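Draltumero Home Services two-arm set, leased for a small hotel: what we paid and what we'd plan for next time

Reviewed by Delali Gbeho

I look after equipment buying for a hotel with 122 rooms, and last year I was asked to find out if a two-armed robot could take over some of the bathroom tidying between guests. We leased the Draltumero set through Urrutia for a nine-week trial. My colleague Asabe Okonkwo ran the floor side and I kept the spreadsheet.

The lease was $4000 for the trial, with delivery included. Setup was not. We paid a further $286 for the second half day of the installer's time, and I would put that in the budget from the start. The quote mentions it on the last page, in the terms.

Most of our time went into towels. On a brochure, towel handling is one line in a list of tasks. In practice it is several jobs: finding the bar, taking hold of the fabric, getting it over the rod and then evening up the sides.

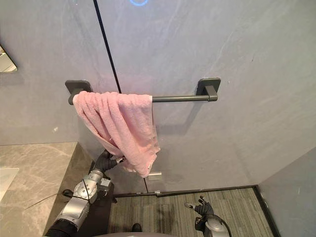 We had written "towels" as one item in the plan and given it a week. Asabe split it into four items after the first few days and the schedule made a lot more sense. If you are comparing quotes, ask each supplier to price the tasks at that level. Urrutia did it for us when we asked. Dedcombe, the other firm we talked to, would only quote for "bathroom reset" as a package, and I could not tell what was in it.

The hands are the reason to pick this set over a cheaper one with two-finger grippers. They have separate jointed fingers and can close on a bunched corner of cloth. The arms feel solid. My complaint is with the cables, which run on the outside of the arm. I would like to see them covered on a machine that works near fixtures.
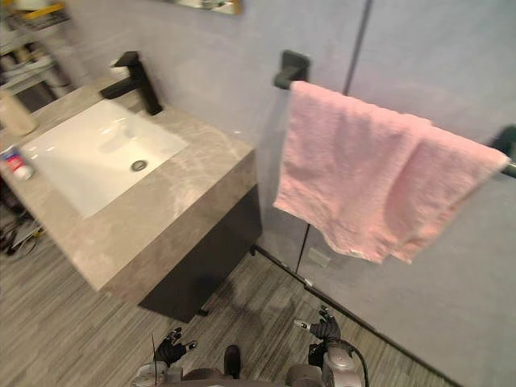 Space is the other thing to plan for. Measure the room with everything in it, including the parts that stick out. A vanity that floats off the wall, with a deep square front edge like this one, takes up room at the height where the arms move, and a glass shower partition on the other side narrows things again. A floor plan shows you none of that height information. Our own plans were drawn before the last refit and I had to go around with a tape measure. Allow a day for it if you have more than one room layout. We have three.

Musa Ugwu in our accounts office asked me to work out a cost per room. I declined to do that from a trial, and I would be wary of any supplier who offers you one. You need a person with the machine the whole time at this stage, so staff hours go up before anything else happens - put them in as their own line.

Support was good. Omid Ghasemi at Urrutia answered emails the same day and sent a plain list of spare parts with prices, which I had not managed to get from anyone else.

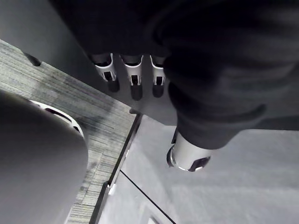

Close view from the wrist camera, with the carpet and the gray panel behind the fingers.

The wrist camera is an optional extra. I would take it again. The head view is fine for getting to the right place, but Asabe used the wrist view far more once the hands were near anything.

Good: the hands, the support, itemized quotes if you ask for them.
Not so good: exposed cables, setup charge in the small print, no short lease under nine weeks.

We have asked for a second trial in September with a smaller task list. Four stars out of five.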